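Table clearing (robotics)

Reading time: 7 min

Table clearing is the removal of loose objects from a tabletop by a machine, followed in most definitions by their placement in a tray, bin, drawer or fixed home position. It is treated in service robotics as a basic chore, below dishwashing and laundry in difficulty and above floor cleaning. The term covers domestic work, such as clearing a desk or kitchen table, and commercial work in cafeterias, repair shops and outdoor seating areas. As of 2022-07-25 no general-purpose machine performs the chore unattended in ordinary homes at a cost comparable with human labor, although restricted versions are in use.

The task is commonly divided into detection, grasp selection, approach, closure, lift, transport and release. Wiping the surface is usually counted as a separate chore. Sorting may or may not be included, and published success rates are difficult to compare for that reason. 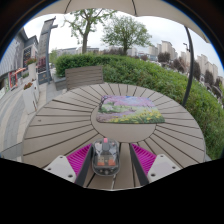

Kamil Kadlec
Contributing editor, service robotics

Scope and terminology

In the narrow sense, table clearing ends when the surface is empty. In the wide sense, it ends when every object is where its owner wants it. The second definition requires knowledge that cannot be obtained from the tabletop alone. A computer mouse left on a patio table may belong in a bag, on a desk indoors or exactly where it is. Systems built to the narrow definition avoid the question by moving everything to one container.

A related distinction is made between items and furnishings. Placemats, mouse mats, trays, tablecloths and napkin holders are on the table but are often meant to stay there. Most software handles this with a fixed list of classes to be ignored. The list fails when a flat printed item is read as several separate objects or as part of the surface. Pictorial prints are a known source of false detections, as a painted flower or fruit can produce the same response in a detector as a real one.

Hardware

The parallel two-finger gripper is the most widely used end effector for the chore. It is inexpensive, easy to model and able to hold most objects narrower than its maximum opening. Compliant fingers, in which a ribbed or triangular structure bends around the load, have displaced rigid jaws in much of the research literature. They tolerate errors in position that would cause a rigid finger to push the object away, and their rubber or textured pads increase friction on smooth plastic.

Suction cups are preferred for flat, sealed surfaces such as boxes and plates. They perform poorly on fabric, on curved shells with seams and on anything with holes. Multi-finger hands are more capable in principle but remain expensive and are seldom used outside laboratories.

Arms used for table clearing are mounted on a wheeled base, on a ceiling rail or on the table itself. Ceiling rails are common in test kitchens. They are unsuited to patios, where no fixed structure is available.

Hand-held grippers form a separate category. A person carries the end effector and performs the motion, and the recorded movement is later used to train an arm. The fingers and the camera view are kept the same in both cases, so that what is learned by hand can be transferred with little adjustment. The method allows recording in places where a robot arm cannot easily be brought, including stores, stairwells and outdoor terraces.

Grasping small rigid objects

Small rigid objects of rounded shape are often assumed to be easy. In practice they combine several difficulties. A low profile leaves little side wall for the fingers to press on. A shell that tapers toward the edge tends to squeeze upward or outward under load. Moving parts, such as a scroll wheel or hinged cover, can shift during closure and change the contact.

Contact timing is a further problem. If one finger touches before the other, the object slides or rotates until the second finger meets it. On a smooth table this centering effect is useful and some controllers rely on it. On a slatted surface the object may catch on a gap, tip or turn about one corner. The usual remedy is to center the gripper first and to slow the final part of the closure.

Transparent housings present a sensing problem that is independent of the grasp. Depth cameras that project a light pattern may record the inside of the object, the table behind it or nothing at all. Color cameras fare better but can confuse internal parts with separate objects. A learned controller working from color images alone may grasp such an object correctly without ever forming an explicit model of its shape.
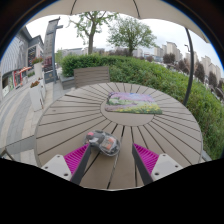
The difficulty increases when the viewpoint changes. An object that is clearly outlined from directly above can become a patch of gray and highlights from a lower angle, and a detector that was certain at one moment may withdraw its label at the next. Controllers that plan a grasp once and then execute it are less exposed to this effect than controllers that re-evaluate at every step. They are more exposed to disturbances, such as an object being bumped after the plan is fixed.

Wide-angle lenses, often mounted close to the fingers, make the trade-off sharper. They keep both fingertips and much of the surroundings in view, which helps the machine judge its own position. They also bend straight lines and make distant objects small. Objects must then be recognized from few pixels until the gripper is close.

Outdoor and semi-outdoor tables

Patio furniture is made for drainage and low weight. Tabletops of radiating slats, wire mesh or perforated sheet are common, and each has gaps into which a fingertip, a pen or a coin can drop. Motion planners that represent the table as a solid plane will command contact with a surface that is partly absent. Compliant fingers reduce the damage but do not prevent a fingertip from lodging.

Light is the second factor. Umbrella canopies give an even shade at some hours and hard shadow edges at others. Overcast conditions are favorable for color cameras. Direct sun degrades infrared depth sensing and can disable it.

The third factor is the background. Indoors, what lies behind the table is a wall or a floor. Outdoors it may be a hedge, a walkway with planters, parked vehicles or high-rise buildings at a distance, and parts of it move. Systems trained on indoor data have been observed to direct attention to foliage. Including outdoor recordings in the training set is the standard correction. Wind affects light items and is rarely modeled.

Trials

Most reported trials are small and use objects chosen by the developer. A series conducted at Tamardale in March by the equipment maker Setotwood is often cited in trade discussion for its plain reporting. The machine, a single arm on a wheeled base, made 319 attempts to clear one item each from mixed tables. Of these, 116 ended without the item in the tray. Failures were grouped under four headings: missed detection, slip during lift, contact with the table and timeout. Slip was the largest group. The report gave no figures for damage to objects.

Onadell, a supplier of cafeteria equipment, sells a narrower machine that clears trays of fixed size from a conveyor. It does not handle loose objects. The company describes the product as table clearing, a usage that has been criticized on the grounds that the table has been removed from the task.

The Brabec workshop adopted a partial arrangement on its assembly benches. Parts and hand tools are returned to marked trays by an arm between shifts, from a list of 34 known items. Anything not on the list is left in place for a worker. Marek Oravec, who supervised the installation, has argued that the list is the reason the arrangement works and that each added item costs more to support than the one before it. Other engineers consider the limit temporary and expect learned controllers to remove it.

Household readiness

Assessments of household readiness differ according to the measure used. By single-grasp success, current systems appear close to usable. By tables completed without help, they do not, as errors accumulate over a sequence. A machine that succeeds nine times in ten on each object, with each attempt independent of the others, will finish a ten-object table without a failure in only slightly more than one case in three.

Speed is a second measure. A person clears a small table in well under a minute. Mobile arms take several minutes for the same work, including the time needed to position the base. Slow operation may be acceptable in an unoccupied home and is less so at a café table that is wanted by the next customer.

Safety requirements limit both force and speed near people. Light arms with low payload meet these requirements most easily and can lift a mouse, a cup or a folded cloth. They cannot lift a filled pitcher or a stack of plates, and heavier arms bring guarding rules that are impractical in a kitchen. 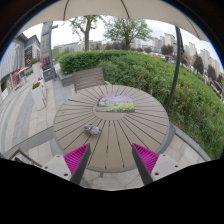 Two-finger gripper, fingers open, above a slatted outdoor table.

Cost is less well documented. Purchase prices for arms have fallen, while the expense of installation, calibration and repair has not fallen at the same rate. Finger pads wear and must be replaced. Cameras mounted near the fingers collect grease and crumbs and need regular cleaning, a chore that is at present carried out by hand.

Open problems

Recovery from error is regarded as the main gap. Most systems can repeat a failed grasp but do not recognize that the object has changed position or fallen through a gap, and will close on empty air until the time limit is reached. Objects on the ground beneath a table are generally outside the camera view.

Judgment about ownership and value is largely unaddressed. Current practice is to ask the user or to exclude the object. Placement has received less study than grasping, and few trials record whether a cleared object was set down upright, within reach of its owner, or on top of something else.

See also: Bin picking; Compliant gripper; Learning from demonstration; Mobile manipulation; Transparent object detection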